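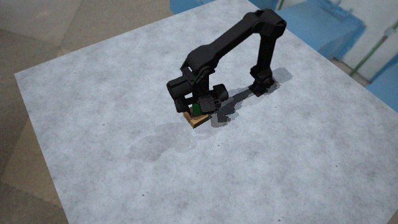
Zullodeck Klassensatz - Simulation und Aufgabenpaket für die Robotik-AG

Start > Unterricht und AG > Zullodeck > Klassensatz

Lieferumfang kurz
Software Zullodeck, Klassenlizenz für 22 Arbeitsplätze
Aufgabenheft mit 9 Aufgaben, gedruckt und als PDF
Lehrkraft-Zugang, 2 Stück
Holzklötze und Greifteile für den echten Aufbau, ein Beutel je Gruppe
Nicht dabei: Roboterarm, Rechner, Tisch

Verfügbar ab April. Vorbestellung läuft, Formular unten.

Worum gehts
Zullodeck ist aus der AG in Nerusby entstanden. Ein Arm, viele Schüler, eine Doppelstunde - das ging nicht auf. Die meisten haben gewartet. Also erst simulieren, dann an den echten Arm. Wer in der Simulation sauber ablegt, kommt dran. So läuft es bei uns bis heute, und so ist auch das Aufgabenheft aufgebaut.

Gearbeitet wird mit einem Arm mit Zweifingergreifer auf einem Tisch. Dazu Klötze, Platten, kleine Teile. Mehr braucht es für den Anfang nicht. Förderband und zweiter Arm sind bewusst draußen geblieben, kommt evtl. mit der nächsten Version.

Die Standardaufgabe: grünes Teil auf Holzklotz
Aufgabe 4 im Heft, mit Abstand die meistgenutzte. Kleines grünes Teil greifen, über den flachen Holzklotz fahren, senkrecht absetzen, Finger öffnen, weg. Klingt nach fünf Minuten. Ist eine ganze AG-Stunde, oft zwei.

Typische Stolperstellen:
- Greifer kommt schräg an, Teil kippt beim Loslassen
- Absetzhöhe zu tief, Teil wird in den Klotz gedrückt, Simulation zappelt
- Absetzhöhe zu hoch, Teil fällt und rollt
- Klotz liegt gedreht, Greifer nicht mitgedreht. Handgelenk anpassen, nicht den Klotz verschieben!
- Arm fährt nach dem Öffnen seitlich weg und nimmt das Teil wieder mit. Erst hoch, dann zur Seite

Die Startlage vom Klotz wird pro Arbeitsplatz neu gewürfelt. Abschreiben beim Nachbarn bringt also wenig. Wer vergleichen will: im Lehrkraft-Zugang "gleiche Startlage für alle" anhaken.

Programmieren
Zwei Wege. Blöcke zum Zusammenziehen für die Jüngeren, Python für alle anderen. Umschalten geht jederzeit, aber nur von Blöcken nach Python, nicht zurück. Bitte den Schülern vorher sagen, gab schon Tränen.

Befehle sind in beiden Varianten gleich benannt und auf Deutsch: fahre_zu, drehe_hand, greife, oeffne, warte. Umlaute in eigenen Variablennamen bitte lassen, macht beim Export Ärger.

Speichern automatisch alle paar Sekunden, im Ordner der Gruppe. Alte Stände über "Verlauf".

Wettbewerb: der Kuda-Lauf
Zum Klassensatz gehört die Wettbewerbsdatei Kuda. Gedacht fürs Ende vom Halbjahr, läuft aber auch als Projekttag. Teams bekommen die Aufgabe erst am Morgen, Abgabe vor der Mittagspause.

Ablauf:
- 9 Uhr Aufgabe öffnen, Regeln vorlesen
- Üben in der Simulation, beliebig viele Versuche
- 2 Wertungsläufe pro Team, der bessere zählt
- Finale am echten Arm, sofern einer da ist. Sonst Beamer, geht auch gut

Punkte gibts fürs Greifen, fürs Ablegen und für die Lage des Teils auf dem Klotz. Zeit zählt nur bei Gleichstand. Berührt der Arm den Tisch: Lauf ungültig. Diskussionen darüber bitte vorher klären, nicht hinterher - die Simulation schreibt jede Berührung ins Protokoll, mit Zeitstempel.

Wer eigene Regeln will: Wertungstabelle liegt als offene Datei bei, einfach ändern und unter neuem Namen speichern.

Vom Bildschirm an den Arm
Export direkt für den Marchetti Schularm. Andere Arme über die allgemeine Schnittstelle, da ist Handarbeit nötig, Anleitung im Heft hinten. Support dafür leisten wir nur per Mail und nur wenn Zeit ist.

Vor dem ersten echten Lauf immer:
Geschwindigkeit auf langsamste Stufe. Nullpunkt am Tisch prüfen. Hand am Not-Aus, und zwar die Hand von einem Erwachsenen. Einmal ohne Teil durchfahren lassen.

Reibung und Fingerkraft sind in der Simulation etwas freundlicher als in echt. Teile, die am Bildschirm sicher sitzen, rutschen am echten Greifer manchmal durch. In Aufgabe 7 wird genau das zum Thema gemacht, Schüler messen nach und tragen eigene Werte ein. Gute Aufgabe, wird leider gern übersprungen.

Technische Vorraussetzungen
Windows oder Linux, 64 Bit
8 GB Arbeitsspeicher, mehr ist besser
Grafik: Onboard reicht, dann aber Schatten auf "einfach" stellen
Internet nur für die Installation und Updates
Tablets: nein. Chromebooks: derzeit auch nein

Installation per USB-Stick möglich, Stick liegt bei. Auf Schulrechnern braucht es einmal Admin-Rechte. Bitte rechtzeitig mit der IT sprechen, erfahrungsgemäß dauert das länger als alles andere.

Datenschutz
Keine Schülerkonten, keine Cloud. Gruppen bekommen einen Namen nach Wahl, das wars. Protokolle bleiben auf dem Rechner bzw. im Schulnetz und lassen sich im Lehrkraft-Zugang löschen.

Häufige Fragen

Ab welcher Klasse?
Blöcke ab Klasse 6, Python ab 8. Haben aber auch Fünftklässler gesehen, die schneller waren als wir.

Geht es ganz ohne echten Arm?
Ja. Aufgaben 1 bis 8 komplett in der Simulation. Nur die 9 braucht Hardware.

Können die Schüler zu Hause weitermachen?
Mit der Klassenlizenz ja, ein Heimcode pro Arbeitsplatz. Codes stehen im Lehrkraft-Zugang unter "Verwaltung".

Eigene Gegenstände einbauen?
Geht, als STL-Datei. Klein halten, sonst passen sie nicht zwischen die Finger. Maße vom Greifer stehen im Heft auf der Umschlagseite innen.

Arm zuckt beim Start?
Bekannt. Version aktualiseren, dann ist Ruhe.

Lizenz verlängern?
Muss man nicht. Einmal kaufen, Updates innerhalb der Version sind drin.

Bestellen
Schulen auf Rechnung, bitte Schulstempel oder Dienstadresse angeben. Preis auf Anfrage, hängt davon ab ob Greifteile für den echten Aufbau mit sollen oder nur die Software. Testversion mit Aufgabe 1 und 4 ist kostenlos und läuft ohne Anmeldung.

Ersatzbeutel (Klötze, Greifteile) einzeln nachbestellbar. Klötze bitte trocken lagern, die verziehen sich sonst und liegen dann nicht mehr flach.

Ansprechpartner für AGs und Wettbewerb: Alaric Kasprzak, erreichbar über das Kontaktformular, am besten nachmittags. Bei Fehlern immer die Protokolldatei mitschicken und dazuschreiben welche Aufgabe, welcher Arbeitsplatz, Blöcke oder Python.

Zubehör und Verwandtes
Zullodeck Einzelplatz
Ersatzbeutel Klötze und Greifteile
Aufgabenheft einzeln (gedruckt)
Kuda Urkundenvorlagen, Download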